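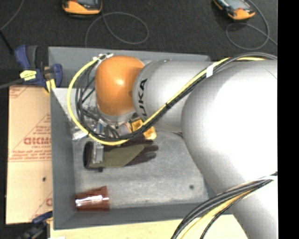

Collecting grasp attempts for a learning system is slow work, and most of the quality is decided before the first attempt is saved. In this page I explain how we do it with one arm and one bin, so that you can repeat it in your own lab. The most important choice is what you put in the bin. We like to mix things that behave in different ways: a work glove, which folds when the fingers close on it, a plastic cup lying on its side, and something crumpled, shiny and transparent, which gives a depth camera a hard time. If every object in your set is a hard box, the model will learn about hard boxes and very little else.

What you need before you start

An arm with a two-finger gripper, a bin with sloping walls, a fixed camera that looks at the bin, and a computer that writes the log. We run our logging with Censka, a small program that Natnael Worku wrote for our group, but any tool which saves the picture, the gripper pose and the result under the same attempt number will do the job. You also need a box of spare objects next to you.

Step 1. Fix the bin

Clamp the bin to the table on two corners or more. In our first week we did not do this well, and the bin moved a few millimeters each time the gripper touched a wall. The calibration was slowly becoming wrong and we saw it only after 287 attempts. All of them went to the trash folder. Now I push the bin with my hand before every session, and if it moves, I tighten the clamps and calibrate again.

Step 2. Check the cables

Move the arm by hand control to all four corners of the bin, at the lowest height you will use. Look at the cables at each corner. They should have enough slack for the wrist to turn, but they should not lie on the objects. Some cable in front of the camera is normal and you can keep these attempts — the arm will look the same when the model is working later. For the picture used to choose the grasp, however, send the arm out of view first.

Step 3. Reduce the glare

Metal parts and shiny plastic reflect the ceiling lamps. Set the exposure of the camera by hand, with the arm over the bin, and look at the objects and not at the arm. If the arm becomes white in some places, it is acceptable. Lock the exposure after this and write the value in the session notes.

Step 4. Run the attempts

Put in three to six objects and start the program. Each attempt has four parts: take the picture, go down, close, lift. After the lift, the gripper waits for two seconds and the program reads the finger opening. Soft objects make this reading difficult. A glove held by a thin fold can look like an empty gripper, so we confirm soft objects by a second picture of the bin.

After every 14 attempts, stop and mix the objects by hand. Bethel Woldemariam suggested this number and it works well for us. With longer runs, the objects collect along the walls and you get many examples of the same difficult position.

Step 5. Label the failures too

Do not delete the failed grasps. We use four labels: held, slipped, missed, and wall contact. Two persons should label the same 1000 attempts separately at the beginning and compare. Itziar and I disagreed mostly on "slipped" and "missed", so we wrote one rule: if the object moved with the fingers, it slipped.

How many is enough?

Our first model was trained on nearly 2000 attempts and it was already useful for cups and boxes. For gloves it was still weak, and we are collecting more of these now. If you have a question about the log format, please write to Kwan-ho Lau at the Vumgate lab.

Last change of this page: 26/03/2019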